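Progress report to the Grulow fund
Flower handling by demonstration, Clurville site
18 June 2024
Prepared by Ginevra De Luca

Work in this period moved from rigid parts to stems. The task is to pick up an artificial tulip and place it in a vase, with an operator guiding the arms by remote control and every run recorded. The recordings are then used to train the arms to do the task without an operator.

The bench was set up at the start of the period. It has 2 arms facing each other over a smooth surface, and vases of tulips in pink and black. Mirko Farina and Thomas Ruggiero share the operating.

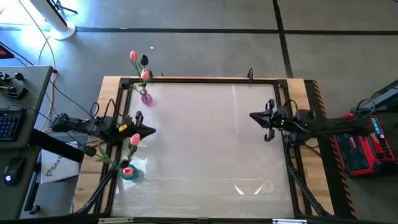
We have 1,899 recorded runs on file. Of these, 36 were set aside because the operator let go of the stem too early or took hold of a leaf along with it. Those are kept in a separate folder — they may be useful later as examples of failed grasps — and are not part of the training set.

The slowest step is the first grasp. A tulip lying flat gives the fingers little room between the stem and the table, and operators tend to come in too high and try again. Mirko now lowers the gripper in two stages, with a short pause before closing. We have written this into the operator notes.

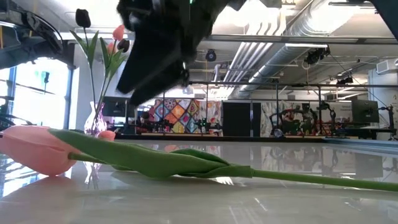 Wrist views have been added to the recordings. From the side it is hard to judge whether the fingers are square to the stem, and the leaves often hide the point of contact. Operators were asked to grip below the leaves wherever the stem is long enough. Lighting is still a problem: glare on the work surface changes during the day, and the Plondov software sometimes loses the edge of the stem. A matte cover is on order from Guerra.
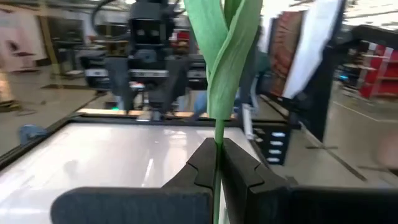
Kauko Kokkonen asked after reading the draft whether the operators should be told to slow down in general, as the pauses might teach the arms to hesitate. His view was that one steady pace matters more than a careful one, and he would like the two-stage approach tested against a single movement before more runs are recorded that way.

We agree and will run that test first. Thomas will record both versions with the same vase. Four operators are to be trained by October, and Guido Vitale will send the revised budget for their hours separately.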